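From: Bramby cell maintenance
To: cell-users list
Date: 2025-04-28
Subject: Re: [cell-users] Memory sticks going in crooked after tray swap

Flukstead bench wrote:
> We put the new holding tray on our cell last month and since then the
> arm keeps setting memory sticks down at a slight angle. Processor
> picks are fine. We have re-taught the slot positions 2 times and it
> comes back after a day or so. Is it the gripper or the tray? Ours is
> the same layout as yours, case on its side, tray on the left.

We had the same thing at Bramby. In our case it was a bit of both, so I would go through it in this order before teaching anything again.

1. Check the case first. If the case has crept along the table, every point taught on the board is out by the same amount. Push it back to its stops, then jog the arm down over the processor socket at low speed and look from the side as well as from the front. The fingers should come down square to the board. If they are square here but not at the tray, leave the board points alone.

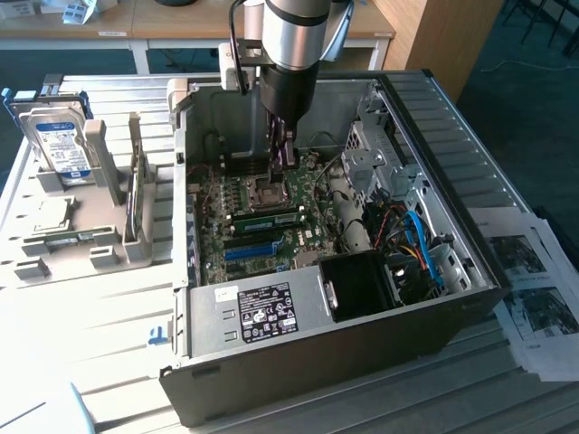
2. Check the tray. Undo the tray screws, wipe underneath, and do them up again a little at a time, going corner to corner. Ours had a crumb of plastic under one foot. Then bring the gripper over the tray and step through the slots one by one with the pendant in your hand. Keep the speed override at 7 per cent for this.
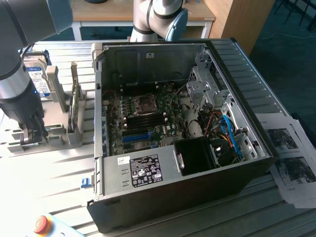 Go slowly near the upright slots. A board standing on edge is easy to clip with the outside of a finger, and the arm may not fault when it happens. If a part does get knocked, reseat it by hand and start that slot again from the approach point.

3. Check the fingers. The Vitale sheet says to change the pads every 2,000 picks. We change ours at 600, as memory sticks wear a groove in them well before that. A worn pad lets the stick roll as it lifts, which looks just like a bad taught point. Change both sides together, then run the finger zero routine.

4. Only now re-teach. Do the tray slot first, then the board. Bring the fingers right down to working height with the program stopped and save the point there. Saving it from above and typing in the drop did not work well for us. 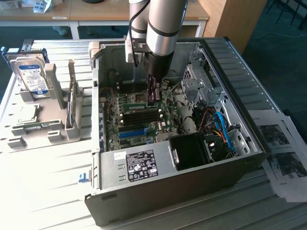

Gripper fingers down at the motherboard, holding fixture to the left of the case.

Back up the point file before you save over it. The old Lonalard controller keeps one copy only, and we lost a good set that way.

If it still drifts after all that, send me the point file from before and after. We have a spare set of pads you can have until your order comes in May.

Bramby cell maintenance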